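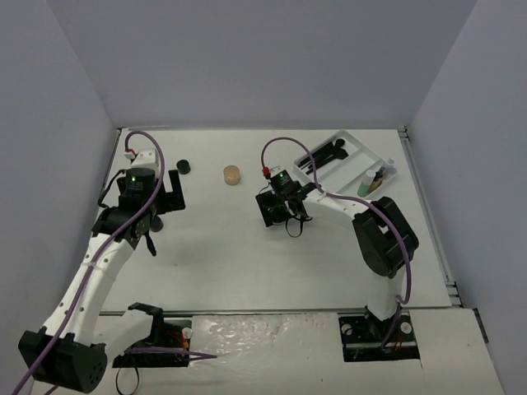 The letter came in a plain brown envelope, and Candela Manzano read it standing up in the club kitchen with the kettle screaming behind her.

"Well?" said her uncle.

"Hang on, I'm still on the part with the reference numbers."

"Candela!"

She turned off the kettle. She read the last paragraph again to be sure, and then she let out a whoop that set off the dog in the yard next door. Tarlow Rovers could stay at Salcedo Lane. The county had turned down the plan to put a warehouse on the field, and it had used the word "refused" three times on one page, which she thought was three of the loveliest words she had ever seen in print.

Valeriano Arroyo sat down on an upturned crate. He had played left back at Salcedo Lane when the goalposts were still square, and he had painted the main stand himself, twice, in a green that the paint store had sold him as blue. He took off his cap and looked into it.

"So we play tonight," he said.

"We were always playing tonight."

"Yes, but now we play tonight."

She knew what he meant. All October the team had been turning out as if someone might come and roll up the grass at halftime. They had lost to Umitz. They had lost to a side of dental students. The crowds had been big, because people love a goodbye, but they had been quiet too, everybody looking at the old roof and the old clock and hardly at the ball. 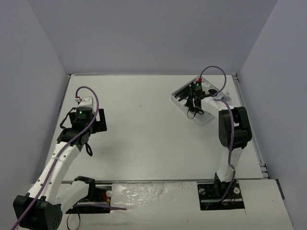

By six the line for tickets ran past the bus shelter and down as far as the bakery. Word had gone around town faster than Candela could have driven it! The bakery stayed open and sold out of everything, even the seeded rolls. Somebody's grandmother had brought a trumpet. The man from Fullix, the company that had wanted the warehouse, came too, in a gray coat, and bought his ticket like everyone else, and the kid at the gate gave him the right change and told him to enjoy the game.

They let in 2,157 people. Valeriano wrote it on the back of the envelope and then underlined it so hard that the pencil went through to the letter. The last time the gate had been over 600 in the league, Candela had been in grade school.

And the football -- oh, the football was terrible. It was windy, and the ball kept sailing over the low wall into the allotments, where a boy with a flashlight had to hunt for it among the cabbages. Tarlow went a goal down from a corner that the keeper punched straight onto his own crossbar. For the whole first half they couldn't string two passes together, and the crowd sang anyway, the entire time, the same song with the same wrong words in the second verse.

Candela stood on the steps behind the goal with her hands up her sleeves. She couldn't remember ever being so happy watching such bad soccer.

In the 28th minute of the second half their winger, a skinny kid who drove a bread van in the mornings, took the ball off his own teammate's foot and just ran. He ran past one man and then another. He ran past the clock end and the green-blue stand and the trumpet, which had stopped. He hit it with his shin. It bounced once, thought about going wide, and rolled in off the post.

The noise was enormous. Candela grabbed the person next to her and jumped up and down with him, and it was a good few jumps before she noticed the gray coat.

"Sorry," she said.

"No, no," said the man from Fullix, out of breath. "Was he offside?"

"Not even close!"

It finished one-all. People stayed in their places long after the whistle, talking, passing around the last of the rolls, until the floodlights went off bank by bank. Valeriano was down at the corner flag by then, on his knees, pressing a torn piece of turf back into its hole with the heel of his hand.

"That'll take," he called up to her. "Give it till spring."

She went down to help him look for the others.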